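Home Services Bookings Price Guide FAQ Contact

Planutura Interior Painting – Frequently Asked Questions

Updated August 23, 2018

What areas do you cover?

We work across Ladlow and the surrounding suburbs. Jobs further out are taken on if they run for two days or more. Ring the office and we'll tell you whether your street is in range.

Do I need to be home while you paint?

No. Most customers let us in on the first morning and leave a key. We ask that someone is there for the final walk-through, so any touch-ups can be done before the gear is packed up.

How much does a standard bedroom cost?

A standard bedroom, walls only, starts at $670 including paint. Ceilings, skirting boards, architraves and doors are quoted separately. Built-in robes add time, mostly in masking, and will be itemised on your quote.

Is there a deposit?

Yes, $50 to hold your dates. It comes off the final invoice. If you cancel with less than a week's notice we keep it.

Which white should I choose?

Most enquiries are about whites. A white with a little yellow or grey in it is easier to live with than a brilliant white, which can look blue in a south-facing room. Look at your floor and benchtops first. Warm timber usually wants a warm white. Grey tiles and carpet can take a cooler one.

Light changes the colour as well. The same off-white can read slightly cooler on one part of a wall and more yellow-grey on another, and it will shift again once the lamps are on. Brush a sample onto a large piece of card and move it around the room over a couple of days before you decide. 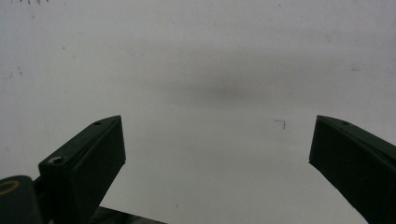
Lapiņa wrote to us that the card was the only thing that settled it at her place: "I had picked the cooler white from the chart and it was wrong in the hallway by four in the afternoon. I went a shade warmer and left it there." She also asked whether the hallway and lounge should match. They don't have to, but where there is no door between two rooms we suggest one colour for both.

Matte or low sheen?

Matte hides dents and patched plaster better. Low sheen is easier to wipe down. For hallways and kids' rooms we generally quote low sheen, and for bedrooms and formal lounges, matte. Ceilings are always flat.

Do you fix cracks and holes?

Picture hook holes and hairline cracks are included. Larger repairs, water stains and loose cornice are extra. If a crack keeps coming back, have the cause looked at before you pay for paint.

How long before I can put furniture back?

Nearly all rooms can be used the next day. Keep furniture a hand's width off the wall for a week, and don't wash the walls for the first month – the paint is dry to the touch well before it has hardened.

Can I supply my own paint?

Yes, but we can't cover it under our workmanship guarantee. Leftover paint we have supplied is labelled and left with you.

Do you paint over wallpaper?

No. We can strip it at an hourly rate, or you can do it yourself before we arrive.

When is your next opening?

We are taking bookings for late September. Exterior work is not offered.

Related pages
Preparing your room for painters
Timico Street terrace: hallway and stairs
Ceiling stains and what causes them
Price guide for doors and trim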